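Speaker notes: Low-frequency noise in flats above shops
Eirini Vrettos
Mar 23, 2025

Slide 1. Title
Introduce self and the Jarna measurement group. Say that the talk covers method first and results second. Questions at the end, except on units, which can be asked at any time.

Slide 2. What we mean by low frequency
Third-octave bands from 10 Hz up to 160 Hz. Most domestic complaints in our files fall between 40 and 100 Hz. Typical sources are compressors, extract fans, transformers and pumps. The A-weighted level hides nearly all of this. At 50 Hz the A-weighting takes off 30 dB, so a tone that keeps a tenant awake may add nothing to the single figure in the report.
Pause here. Someone usually asks about C-weighting. Answer: useful as a first check, too coarse for a diagnosis.

Slide 3. The Pikovico building
Four storeys, concrete frame, bakery on the ground floor. Complaints came from two flats on the first floor. The bakery's cold store was refitted in November and the complaints began the same month. Sotiris Tsolakis did the first visit and found nothing above the limit, using A-weighted levels in the middle of the room.

Slide 4. Room modes
Give the formula for the axial modes: speed of sound divided by twice the room length. For the larger flat the living room is 5.1 m long, so the first axial mode is near 34 Hz and the second near 67 Hz. The second mode has a peak at the mid-point and at both end walls. The first has its minimum at the mid-point. A meter in the centre of the room therefore reads the first mode far too low.
Point to the curve on the left, then the one on the right. Do not read out the axis values.

Slide 5. Where to put the microphone
One position in a corner, 0.5 m from the walls. Two or more positions where people sit or sleep, at ear height. No position closer than 0.5 m to a wall, apart from any extra ones used to trace the source. Doors and windows shut. Fridge off, with the tenant's consent. Write down the large furniture and leave it where it is.

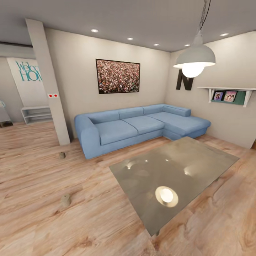
Slide 6. Does furniture matter?
Soft furnishings absorb well above 250 Hz and very little below 100 Hz. Lamai Wattanapong repeated the survey with the room cleared and the levels at 50 Hz moved by less than 1 dB. The reverberation time at 1 kHz nearly doubled. Tenants are often told to buy rugs and heavy curtains – for this kind of noise it is a waste of money.

Slide 7. Results
Tone at 49 Hz, matching the shaft speed of the cold store compressor. Corner level 14 dB higher than the centre. Logging ran for 15 nights with 845 compressor starts, most of them after 1830 when the ovens were off and the street was quieter. Vibration on the floor slab showed the same tone, so the path is structural.

Slide 8. Remedy
The compressor was bolted straight to the slab. Wen-hsiung Wei specified spring mounts with a static deflection of 15 mm, plus flexible pipe joints. Mounts without the joints would leave a second path through the wall brackets. Repeat survey still to be done.

Slide 9. Contacts and data
Leave up during questions. Spreadsheets are available from Zoi Tsoukalas on request.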